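Quick one, on my lunch, phone at 30 percent. Was going to write this in February and then didn't.

So people keep asking if the robots took our jobs at Castex. Short answer no. Long answer, kind of, the jobs are still there but they're not the same jobs and some folks like that and some don't. I go back and forth. Depends on the shift.

If you're new here — I was on the packing line at the Dilcombe building. Small parts into trays, trays into cartons, cartons onto the belt. Did it for 4 years. Then management brought in Toft, which is the carton side. It folds, fills, tapes, pushes the thing down the belt. First week it jammed constantly and we all felt pretty good about ourselves. Then it quit jamming.

What changed, in no order.

The noise. Different noise. Used to be you could talk over the line, now there's this air hiss every time it picks up a flat and you end up saying half your sentence and waiting. You get used to waiting. I do it at home now, my kid noticed.

The breaks. We used to stop when the cartons ran out and somebody had to go fetch more. That was a break, no one called it one but it was. Toft has a big stack it feeds from so it doesn't run out the same way. We had to actualy ask for those minutes back. Took three meetings. We got most of them.

The talking part is the one I'd fight about. Packing next to somebody for years you know their whole life. Now it's one person at the machine end and one at the tray end and a long stretch of belt in the middle. I found out one of my old line people had moved house and I was the last to hear. Hated that.

Good stuff too, I'm not going to pretend. My shoulders are better. The cartons weren't heavy but it was the reach, up and over, all day. Used to sleep with a heat pack. Don't now. And the tape guns are gone, if you ever got your thumb with one you know.

Pay — same at first, which caused a stink. The argument was we were doing less. The counter argument was that when it stops at 5 in the morning it's us standing there with the manual open figuring out which sensor has cardboard dust on it. That's not less. It's a diffrent kind of tired. They did come up with a small bump for anybody who did the machine training. Small.

Some people left. Two to the warehouse across the road and one retired a bit early. Nobody pushed, but nobody got replaced either, so you can do your own math on whether that's a job gone. I think it is. My brother in law says it isn't. We've stopped doing this at dinner.

Then last fall the notice went up for Wodero, which is the part I get the most questions about. Wodero is the tray side. The fiddly side, fingers in small spaces, the bit we all said a machine would never do. Notice said they wanted people with line experience to do the moves by hand with the grippers so the system can learn off of it. Volunteers, same rate plus a bit, days only. I signed up for the days only, let's be clear. 49 names on the sheet by the end of the week and they took a handful.

Did I feel weird about it? Yeah. Still do some mornings. A guy on nights asked me straight out if I was training my replacement and I said maybe, and he said well are you at least doing it wrong. I laughed but I thought about it the whole drive home. I'm not doing it wrong. I don't know how to pick something up wrong on purpose for a whole shift, I tried for like a minute, it feels awful.

What I did get out of it is they ask us things. On the line nobody asked how I turn a part before it goes in the tray. In there somebody wanted to know why I tip my wrist first and I had to stop and do it slowly because I had no idea. Turns out (ugh I say that too much) I do it so the part doesn't catch. All those years and I never once put it into words.

We've asked for three things from management, in writing this time. Training open to nights as well. A floor on how many people per line. And the tray team gets a say before anything gets switched on for real. They said they'd look at it. Waiting.

My wrists know about the new work too, that's the other thing. I traded the shoulder ache for a forearm ache, because you're holding your arms out in front of you over the table and each gripper has that cube hanging under it with the black and white squares. You also stop being able to feel what you're touching, it's all through those dark rounded fingers, so you watch way harder than you ever did with your own hands. Eyes are fried by lunch. Cables everywhere, off the grippers, across the concrete, I step over them in my sleep. But there's a big window right by the table and some trees out past it, and on the line I went whole winters without seeing daylight. So put that in the plus column I guess. Ok break's over, will do the comments tonight if I'm not dead
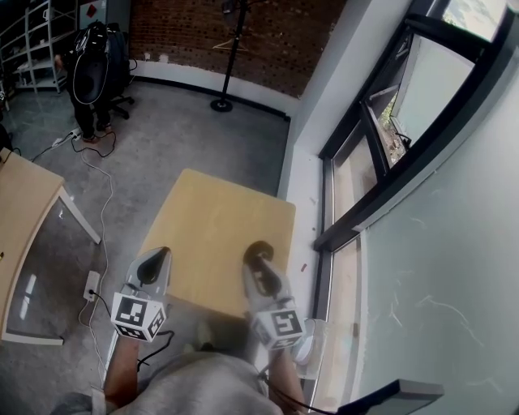
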